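La semaine a été consacrée à la tâche « ramassage vers corbeille » du projet Kivi. L'objectif fixé en juillet reste le même : 2000 démonstrations exploitables, enregistrées en cuisine réelle, sans bras motorisé. Tout passe par des pinces tenues à la main, une par main, chacune avec sa caméra.

Nous en sommes à 700. Le rythme est correct, mais la répartition ne l'est pas. Les prises d'objets rigides sont surreprésentées, les emballages souples manquent. Or c'est sur eux que la politique échoue : elle ferme trop tôt, ou elle vise le centre apparent du film plastique alors que la matière est ailleurs.

J'ai donc modifié la consigne. L'opérateur marque un temps d'arrêt, mâchoires ouvertes au-dessus de la corbeille, avant de repartir vers l'objet suivant. Cela donne un point de segmentation net entre deux épisodes, et une vue plongeante sur le contenu.

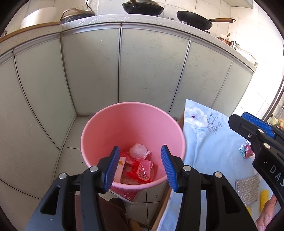

## Ce que la vue au poignet apporte

Le fond de la corbeille rose est lisible : sachet blanc noué, emballage rouge, film transparent froissé. Les patins bleus nervurés tranchent bien sur le carrelage blanc, ce qui simplifie l'estimation de l'ouverture. Les objets posés sur le tissu à fleurs, dont un tampon à récurer métallique, sont plus difficiles à étiqueter : les reflets perturbent le suivi.

La seconde pince entre souvent dans le champ de la première. Aivar Liepiņa voulait la masquer au prétraitement. J'ai gardé les deux versions du jeu - masquée et brute - et l'entraînement tranchera.

## Rejets

Sur le dernier lot, 72 épisodes écartés. Motifs, par fréquence :

- perte de localisation près des portes de placard, trop uniformes ;
- désynchronisation entre les deux flux ;
- objet lâché hors corbeille puis repris sans marqueur.

Le troisième cas est discutable. Une reprise est une donnée utile, à condition d'être annotée. Je les stocke à part, dans Pirnell, avec 4 étiquettes provisoires.

Prochain lot : même pièce, corbeille déplacée à chaque série, lumière du soir.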